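Clothes and bedding collection: how to fold and pack before you bring things in

The autumn clothes collection opens again in September, and the drop-off point is once more the side room at Henriques, through the blue door next to the bicycle racks. Last year's collection brought in 1244 items of clothing and 280 pieces of bedding, all of which had to be unfolded, looked over, folded again and put into boxes by size. Most of that time went on the folding. If things come in already folded in the same way, the sorting tables move a good deal faster, and the boxes close properly.

Ivone Arruda, who runs the sorting tables, has asked for a short note on how she would like things done. What follows is mostly hers, with a few additions from the people who do the driving.

Washing first

Everything should be washed and fully dry before it is folded. Clothes that are even slightly damp will smell after a week in a closed box, and last year 2 full boxes had to be emptied and washed again for that reason. Check the pockets. Turn everything the right way out, including socks.

Where to fold

A table is fine for shirts and children's things, but a bed is better for trousers, sheets and anything long. Smooth the covers down before you start. If you have a soft or fluffy blanket on the bed, put something flat over it first – a clean cloth or a plastic tablecloth will do. Dark trousers pick up fluff very quickly, and it takes a long time to get it off again with a brush.

Tops and jumpers

Lay the top face down, bring both sides in to the middle, fold the sleeves back along the body and then fold in half from the bottom. Jumpers should be folded once only. Please do not roll them. Shirts with buttons should have the top button and one in the middle done up.

Trousers

Hold them by the waistband and give them a shake. Lay them down and bring one leg over the other, so that they are folded lengthwise and the two legs lie one on top of the other. Pull the seat out straight so that it doesn't make a lump. Line up the cuffs as well as you can, but a small difference at the ends doesn't matter, particularly with elastic cuffs, which never sit quite flat.

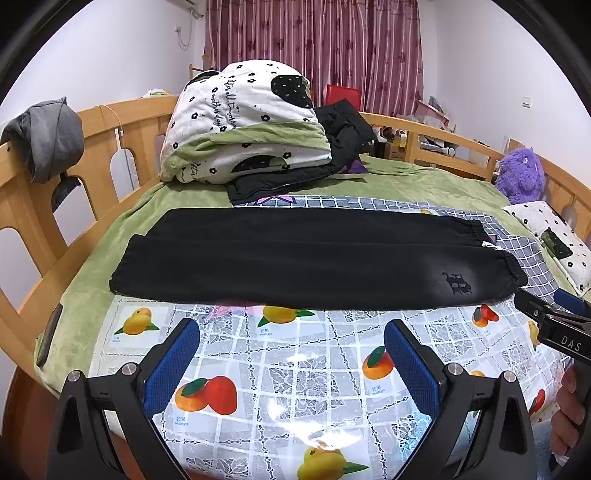
From there, bring the cuffs up to the waistband and fold once more. Long adult trousers may need a third fold to fit the boxes. Keep the waistband on the outside, where the size label can be found without opening the whole thing up. If the label has been cut out, write the size on a slip of paper and tuck it inside the waist. Tracksuit bottoms and pyjama trousers are folded in the same way, but go in a separate pile from outdoor trousers.

Sheets, covers and blankets

Sheets should be folded to the width of a pillowcase. If you have a full set, put it all inside one of its own pillowcases. Blankets and throws take up more room than anything else, so bring them in separately and tied with string. We can't take pillows or duvets this year. The laundry at Trondent will accept duvets if they are in good condition, but ring them first.

Boxes and labels

The flat boxes from Matitz are the ones that fit the shelves in the van. They can be collected free of charge from the front desk at Henriques. Put heavy things at the bottom, don't fill above the line, and write the contents on the short side. 'Trousers, adult, medium' is enough. Bags are accepted too, but they will be emptied into boxes when they arrive, so there is no need to tie them tightly.

From Henriques everything goes to the store at Skemimska, where it is given out through the winter. They are short of adult trousers in all sizes, warm socks, and single sheets. They have plenty of baby clothes for now and would like us to hold those back until the spring.

The dates and opening hours for the side room will be on the noticeboard by the end of the month. If you can lend a hand at the sorting tables, leave your name with Ivone at the front desk.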